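# Entretenir une planche en noyer sans y passer ses week-ends ?

**Nawal Soliman**

Bonjour à tous. J'ai hérité d'une planche à découper en noyer, avec une rigole sur le pourtour. Ma belle-mère la passait à l'huile d'olive, ce qui explique l'odeur de vieux placard.
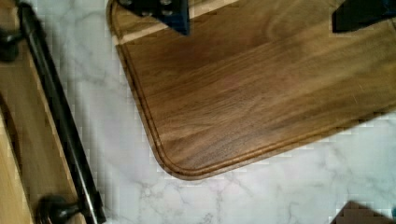
Je l'ai poncée au grain 119, faute de 120 (ne me demandez pas où on trouve ça), et maintenant j'hésite entre huile minérale et cire. Budget modeste, patience aussi.

**Lajos Kelemen**

Huile minérale alimentaire, point. L'olive rancit, la noix aussi, et en plus elle embête les allergiques. Avant d'huiler, repassez au grain 200, mouillez légèrement, laissez sécher une nuit, puis reponcez. Une couche généreuse, on attend jusqu'au matin, on essuie l'excédent. Pour la rigole, un coton-tige fait l'affaire, avec la dignité que cela suppose.
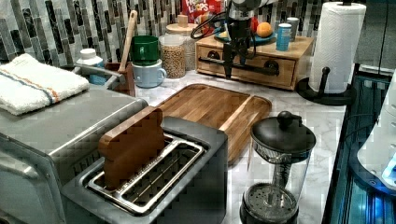
Faut-il recommencer souvent ? Une fois par mois au début, ensuite quand une goutte d'eau ne perle plus à la surface.

Évitez le lave-vaisselle, sauf si vous cherchez un prétexte pour en racheter une.

**Hawi Derese**

moi je mets rien et elle est très bien ma planche

**Katalin Nyitrai**

D'accord avec Lajos, mais j'ajoute une finition à la cire : une part de cire d'abeille pour quatre d'huile, fondues au bain-marie. Le pot Altisum coûte le prix d'un bon dîner, le mien celui d'un café. 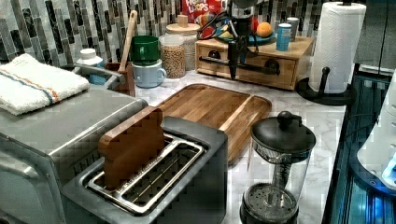

## Sujets proches

- Planche fendue : coller ou pleurer ?
- Enlever une odeur d'ail qui date d'avril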